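Notes on working a clothes-sorting bench with robot arms — laundries, resale rooms and returns desks

Our returns room at Drimwood put its first pair of arms on the sorting bench in January. We handle 800 garments on an ordinary shift and 900 when the Warneck store clears its racks. The tips below come from the people who work beside the bench. Most of them used to do the picking by hand.

## Before the shift

**Shake things out first.** A machine grips a single layer far better than a knot. Turn sleeves right side out, and pull socks apart from anything they cling to.

**Keep tags where they can be seen.** Tags drift under folds as the heap moves. If you write your own, use thick black ink and large letters.
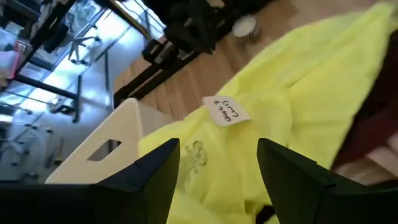

*Handwritten tag on the yellow-green piece, with the maroon beside it.*

**Put bright things with dark things.** A heap that is all navy and black is hard for the cameras to separate, and hard for tired eyes too. We mix colors on purpose when we load the table.

## At the table

**Leave the bin at the back, open side up.** Anyone can see from across the room how full it is. Swap it before items rise over the rim — the arms won't press a load down the way a person does without thinking.
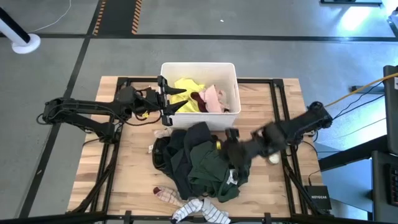
Small pieces are the slow part. Socks slide toward the front edge, and it's quicker to gather them by hand at a pause than to wait. In one count we kept for the Szekeres order, 41 of 253 pieces needed a person to finish them, and most of those were socks or thin straps.

**Stop the arms before you reach in.** Say it out loud so the person at the keyboard hears you. Roll long sleeves up and take off lanyards.

**Swap places every hour.** Watching is tiring in a different way from lifting. Backs and wrists feel better than they did last fall, but people get stiff necks from looking down at one spot.

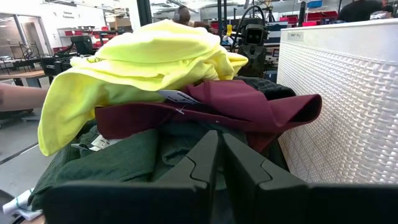

## Heavy knits and bulky pieces

Thick garments hide whatever is under them. Lay them on last, or run them as a separate batch. If a big one bunches up, lift it by the widest part and let it fall open again.

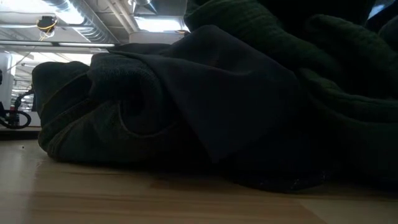
Wipe the tabletop between batches with a dry cloth. Lint shows up badly on dark fabric, and a lint roller kept on a hook saves a walk.

## What changed in the job

Hours stayed the same here. The picking went down and the checking went up: reading labels, spotting stains, deciding what can be resold. New people now spend their first week on fabric and care labels, and only then learn the Drurkon control screen.

Ask for that training in writing before the machines arrive. We got ours a month late, and the first weeks were harder than they had to be.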